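Home | Concerts | Talks | Join the Choir | Archive

Speaker notes: Starting a lunchtime concert series in a small town
Talk for the Orkdale Music Network, afternoon session

Open with the numbers. Our first lunchtime recital at Plotmont had 12 people in the seats, and two of them were waiting for a bus. Last season we ran 21 concerts and the best one drew 285. Leave a pause here, then say that the 285 was a December carol program with three school choirs on it, so parents made up most of the crowd. A normal week is closer to 40.

Why lunchtime. Evening concerts in Plotmont compete with the theater in Grarholm, and Grarholm has parking. At noon we compete with a sandwich. We start at ten past twelve and finish by ten to one. The finish time matters more than the start. People with jobs will come back if you let them out when you said you would.
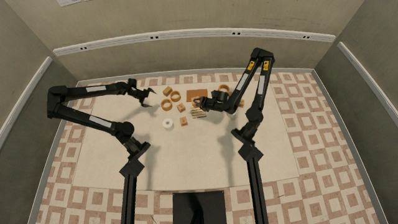
Finding players. Start with teachers. Almost every piano teacher within driving distance has a program they have prepared and not performed much. Then ask the college for students who need a run-through before a recital. We pay everyone the same fee, students included. It is small, and we say what it is in the first email.

(If running late, skip to the piano.)

Programs. Ask for 35 minutes of music, because 35 always turns into 40. One piece the audience might know, and after that the player chooses. We had a viola and accordion duo in the second year that I was nervous about. They played Bach, some tangos and a piece by the accordionist, and we had requests to bring them back for months.

Ask players to talk a little between pieces. Some hate it. For those we print a longer program note and leave them alone.

The piano. Ours is the Yeoman Hall upright — decent in the middle, thin at the top. Be straight with pianists about what they will be playing. Send a recording of the instrument if you can. One player changed her Debussy to Haydn after hearing it, and she was right. Budget for tuning before you budget for flyers. We tune every third concert, and more often when the heating comes on in October.

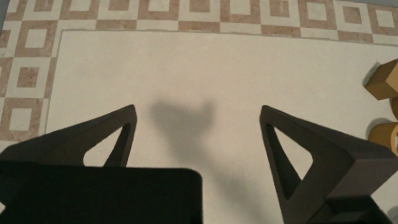

Money. Entry is free with a basket at the door. We tried a fixed ticket for one spring and the take went down. Put the basket where people leave, and have someone stand by it and say goodbye to them. A card reader brought in more than we expected, mostly from people who had come without cash and felt bad about it.

Two small grants pay for the school concerts. Apply for these early. The forms ask for attendance, so count heads from the first week, even when it is embarrassing.

Things that went wrong:
- Booked a brass quintet for a room with a low ceiling.
- Printed the wrong month on the spring flyer.
- Let an encore run to 15 minutes. Half the room had gone back to work.

Questions. Someone will ask about recording. We record only when the player asks, and the player keeps the file. Someone will also ask about summer. We stop in June and start again in September — we tried July once and the hall was too warm for the strings to stay in tune.

Handout with the sample booking email is on the table by the door. Mention the shared players list, which Grarholm has now joined.

Contact us | © Plotmont Lunchtime Concerts | Back to top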